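2 March 2021

Spent the morning reading up on things to do with two kids within driving distance, and I have opinions. A thread, for anyone else with a free week coming and no plan.

**1/** The Wurstead Clock Museum has reopened. Tickets are timed, you book online, and the website will ask you to make an account, confirm the account, then make the account again. Bring a snack for this part.

**2/** I took mine last week. The big draw is a room with 83 clocks, all set to the right time, all of which go off at noon. My son loved it. My daughter put her hat over her face and asked to be told when it was over.

**3/** Tip: get there by 11:30 if you want the noon thing. Get there at 12:15 if you don't. The price is the same either way, and at 12:15 you can have the parking lot to yourself.

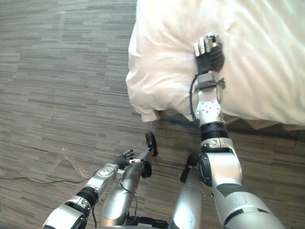 **4/** They have a make-your-own-sundial table run by Žofie Beneš, a very patient woman. You get a paper plate, a straw and a compass. It was cloudy. She handed out flashlights. Every child in the building now believes you can change the time by moving a flashlight, and mine have been trying it at bedtime.

**5/** Somebody asked in my replies about the gift shop. It is where you think it is, between you and the door. A wind-up mouse costs $16. We have a wind-up mouse.

**6/** Next up, the Ballberg Nature Center, for those of you with kids who need to run. The short loop is fine for strollers until the bridge, and then it is fine for people carrying strollers.

**7/** They do an owl talk with a barn owl named Aline. The handler, Shahram Najafi, told us she can hear a mouse under snow. She spent the whole talk facing the wall, so I guess we weren't saying anything good. Still the best free half hour I've had in months.

**8/** Free, but you have to reserve, and the spots go up at 9 a.m. sharp on the first of the month. Set an alarm. I set two and still ended up on the waiting list for the pond walk behind a person who signed up as "Dad."

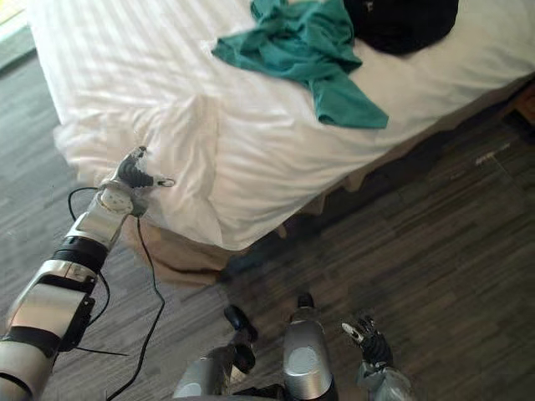 **9/** Food at Ballberg: a vending machine, if you have exact change and a forgiving nature. Pack lunch. There are picnic tables past the restrooms, and the geese know about them.

**10/** If it rains, the Kopecký Library has a drive-up craft bag program. You tell them the kid's age, they put a bag in your trunk, and you go home and find out it's glitter. Ours was a "2000 Leagues" submarine kit. I know it should be more leagues. I assume that was the budget version.

**11/** Still to come: the kite day in May. Eduard Kadlec from the parks office says it's on, outdoors, spaced out, bring your own kite. Last time I did this I bought the dragon one with the 30-foot tail, and we spent the afternoon meeting other families by getting tied to them.

**12/** Several people want to know if the train ride is back. No word yet. I called and got a recording of a train whistle and then a beep. I left a message. I may have whistled back.

**13/** Edited to add, from Miroslava Urban in the replies: the clock museum lets you back in the same day if you keep your sticker. Mine is on the dog, so check yours before you leave the house.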